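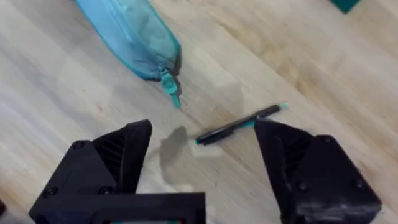

Home | News | Clubs | Contact
Print this page | E-mail this page

January 30, 2019

The robotics club at Skotum meets in August and again after the new year, and its current project is a pencil case. The two arms have to put a pen away in it and close the zip.

"People expect something bigger," says the student who leads the group. "But a pen is thin and it rolls. We spent a month on the pen before we touched the zip."

The team drives the arms by hand first and records each attempt. They have 495 recordings and want 500 before they train again.

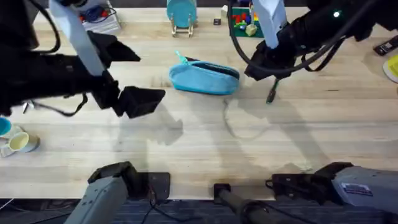
"One arm has to hold the pouch still while the other pulls," she says. "If they don't agree, the whole thing slides across the table." The club has 15 members, and they take turns at the controls – an hour each, then a break.

The work will be entered for the Astis student competition, in the household tasks group. Asked whether they expect to win, she shrugs. "We'd like it to close the zip twice running. It hasn't yet."

Comments

Can first years join, or is it full?

My daughter was in the club when they did the sorting task. Glad it is still going.

Why not use a box with a lid? Much easier.

Reply: The zip is the part that gets marked.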